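Most of the bad equipment purchases I have seen in small plants were decided by one number on one page. Someone put the price of the machine next to a year of wages, saw that the first was smaller or would be in two years, and signed. I have written that page myself. I now think a plant our size should plan the station before it plans the robot, and should pay for the planning as its own line in the budget.

The case in front of me is the bottle line at Millbridge. Illine, the company that runs it, wants a two-armed humanoid at the point where the roller conveyors cross. Ekaette Amadi, who holds the capital budget, asked for a simulation before asking for quotes, and I think she had the order right. The model has the conveyors, the bin, the cart and the bottles in it, and it cost a small part of what one site trial would.

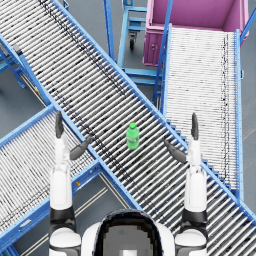 ## Budget for the work, then for the machine

A bottle standing upright between two open hands is the easy case, and it is the one that ends up in the proposal. The hands are already on either side of it and all they have to do is close. If every bottle came down the rollers like that, we could buy a fixed gripper on a post and keep the difference.

Bottles don't all come down like that. They tip, and they arrive too close to the one in front. A quote based on the standing bottle is a quote for part of the job. The rest gets bought later as change orders, at prices set after you have lost the power to walk away.

So the first thing I would put in any request for quotes is a list of the awkward states of the product, and I would ask each supplier to price against the whole list. Larysa Zhuravel drew up ours by standing at the line through a full shift in May and writing down whatever made the operator reach twice. It fits on one sheet of paper. It has been more useful to us than the two supplier brochures put together.

## The space around the arm costs money too

Suppliers give you a footprint for the base. They are less eager to talk about the reach, the elbows, and what the wrist has to clear when it turns. At a crossing there are rails and posts to think about, and somebody has to check each one against the motion of the arm.

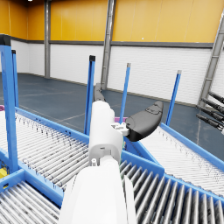
Ihor Mykhailiuk, who looks after the mechanical side, holds that moving one post is cheap and moving it after the guarding is installed is not. I agree, and I would go further. Any layout change found in the model should be paid for out of the project, never pushed onto the maintenance budget, where it turns up the next year looking like bad housekeeping.

We set aside 1840 hours for integration, and I expect an argument over it. Surachet Wongsuwan thinks the figure is too high because his last project at Durna used 700. That project had one straight conveyor and a single product. Ours has rollers crossing over rollers, and people still need to get in there with a cart. I would take the high figure now and give some of it back.

## What a simulation can't settle

There is a fair case against all this. A model is only as good as what you put into it. Friction on rollers that have been in use for years isn't the friction in a settings file, and a real bottle may be sticky, dented or half full. Yaryna Karpenko has made this point at every meeting, and she wants 2000 real picks on a borrowed section of conveyor before we sign anything.

She should get them. I see the two as separate purchases that answer separate questions. The model tells us whether the hands can get to the bottle at all, with the rails and the bin where they are.
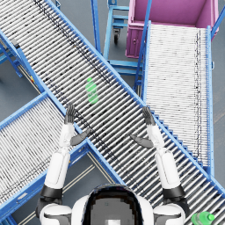 The real picks tell us how often the grip holds, and what happens to the line when it doesn't. A budget that has money for only one of these will be guessing at the other. If I were forced to choose, I would still start with the model, as a failure there can be fixed by moving a drawing.

Varma, the integrator we are most likely to use, has offered to fold both into the purchase price. I would turn that down. Once the testing is inside the sale, the supplier pays for every bad result, and bad results get harder to find. Pay for the tests separately, own the data, and keep the right to stop.

The request for quotes should go out with Larysa's sheet attached and the integration hours stated openly. If the replies come back higher than last year's estimate, the estimate is what needs correcting.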